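Subject: Re: [packers] what are the grippers going to do to our hours
From: Marisa Testa

On the Honton line, someone wrote:

> We were told at the January meeting that Civstead gets the
> arms first and we follow. My lead says nobody loses hours.
> Can anybody from Civstead say what it's really like?
> Did your rate change?

Hi all,

Civstead here, returns and mixed goods, so I'll take a swing at it. Short version, my hours are the same but my day sure isn't.

We used to sort 557 pieces a shift and the good people went over that without breaking a sweat. Now the plain stuff (boxes, anything with a flat side) goes down to the Solberg cell, and what comes to us is everything it chokes on. So the rate sheet dropped to 400, which sounds like a gift until you see what the 400 are! Pouches, little vials, sauce packets, bags of snacks. My hands are more tired than before, and I told our lead so.

The other half of the job is teaching. Two hours after lunch we put down the scanners, pick up the hand grippers and work a mixed table, one thing at a time, and the Setine software keeps every pick. I have 1,183 picks under my login so far and I'm a little proud of that. You do learn to see stuff differently -- I look at a zipper now and think about which corner I'd go for.

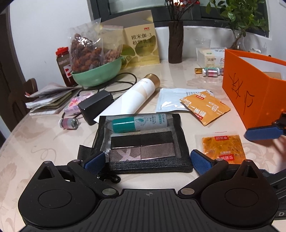 Mixed table at Civstead, mesh pouch up front, orange box over on the right.

Soft things are the worst. A bottle with a cap you can get in one go, but mesh gives on you and you end up chasing it. Ask for a chair the right height before they set up your table, because we went three weeks without and my shoulder still clicks.

As for pay, teaching hours go at the regular rate. A few of us asked for a bump, seeing as it's our know-how going into the thing, and we're waiting to hear. If Honton asks for the same up front you might do better than we did -- get it in writing, with the new rate next to it.

Does anyone know if second shift gets the teaching hours too? Ours got left off the list.

Marisa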